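Karngate Room Notes
README for the Karngate set, second release

What this is

A collection of notes and pictures on shared indoor rooms: how they are lit, what runs across the ceiling, where people end up standing. It was put together by the Karngate project out of irritation with room surveys that list every chair and never look up. The set has 568 entries. Each entry has a short written note, a room type, a lighting line and at least one picture.

Whether this is useful depends on what you want it for. I have doubts about some of the uses people have suggested, and they are set out further down.

What is in an entry

room_type: one of workshop, hall, canteen, office, corridor, mixed. "Mixed" is overused. If you are counting canteens you will be short, as plenty of them ended up under mixed when the noter could not decide.

ceiling: free text. Covers the surface, any beams or panels, and any pipework left on show.

lighting: free text, one line per kind of fitting. We tried a fixed list of fitting names in the first release and it was a mess. Half the noters wrote "strip", the other half wrote "tube", and both were sometimes used for the same lamp.

occupied: yes or no. A yes means at least one person was in the room when the picture was taken. It says nothing about how busy the room usually is, and please stop using it that way.

remarks: whatever the noter felt like adding. Of mixed quality. Some are very good and some are complaints about parking.

Where the entries come from

Most are from Drullelska, with a smaller batch from Thân. The two batches were noted by different hands and it shows. Drullelska notes are long on ceilings and short on everything else. The Thân notes are more even but skip the lighting line more often than I would like. We left the gaps alone. An empty field means the noter wrote nothing, and you should not read it as "no lights".

The Sisari entries that were in the first release have been taken out. Their notes had been copied from building plans, and plans show what somebody meant to put in. If you still have the old copy, delete those 200 entries before comparing anything.

How to read the lighting line

Start with the fittings and leave brightness until last. A picture is a poor guide to how bright a room feels. Bright lamps come out as white patches or streaks, and dark corners come out darker than they are to anyone standing in them. Noters were asked to name the shape of each fitting and where it sits, and to keep opinions such as "gloomy" for the remarks. Most managed it.

Mixed lighting is the hard case. Rooms get altered a piece at a time, or so I assume, and end up with panels, tubes and hanging lamps under one ceiling. Give each kind its own line. The entry below is a fair test of whether you have understood the rule.

ceiling: white, recessed panels between beams, pipes and conduit along the left wall
lighting: bright rectangular panel near the top centre
lighting: long tubular fitting, set diagonally, upper right
lighting: two linear fittings further back, one on the left and one nearer the centre
lighting: three small black pendants, hung low towards the back right
occupied: yes
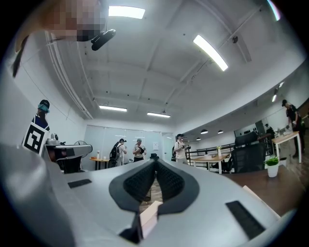

Known problems

Pipes and conduit get muddled. Unless a noter was sure, "pipes" may mean either.

Wide views bend straight things. A run of pipe that looks curved in a picture may be perfectly straight on the wall, so do not measure from these.

The 4 entries marked "recheck" have been marked that way since the first release. I would leave them out.

What I would not use it for

Working out how much light a desk gets. Judging whether a room is pleasant. Anything to do with safety or wiring. I have seen the first release quoted in support of the claim that people prefer hanging lamps – it supports nothing of the kind, and there is no field in it that could.

It is reasonable for practising written notes, for comparing how two people describe the same sort of ceiling, and for looking up examples of fittings by shape.

Changes since release 1

Sisari entries removed. Fixed list of fitting names dropped. Spelling of "fluorescent" corrected throughout, I hope.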